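Thread on shaft fits, from someone who reads old machine drawings for a living. Mostly about why a press fit that worked in 1953 won't go together from today's parts.
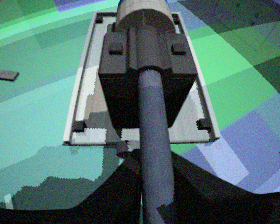

2/ A fit is two numbers, the hole and the shaft. Old shop drawings often give one size and the word "press." The man at the bench knew how much to leave on. The drawing did not have to.

3/ Case on my desk this week: a Vestano feed pump, 40 mm shaft, drawing dated 1953. The note says "press, light." No tolerance on either part.

4/ Lamisi Yakubu measured the original shaft for me at three points. Worn at the seal, fine at the hub seat. The hub seat is the only one you should copy.

5/ People copy the worn one. Then the new hub slides on by hand and they reach for retaining compound — a repair, but a different joint from the one on the drawing.

6/ Check roundness before size. A two-point micrometer will not see a three-lobed shaft. Use a V-block and an indicator, and turn the part slowly.

7/ Check temperature too. Steel grows close to 0.012 mm per meter per degree C. On a 40 mm bore that is small, but a light press does not leave you much room.

8/ Ximena Escobedo at Lakcombe asked if you can just heat the hub. Yes, if the hub has no seals in it and you know the temper. Write the temperature on the drawing.

9/ Which is my only real request. If you work out a fit, put both limits on sheet 226 or whatever yours is called, and date it. Mine now says 9/1/20.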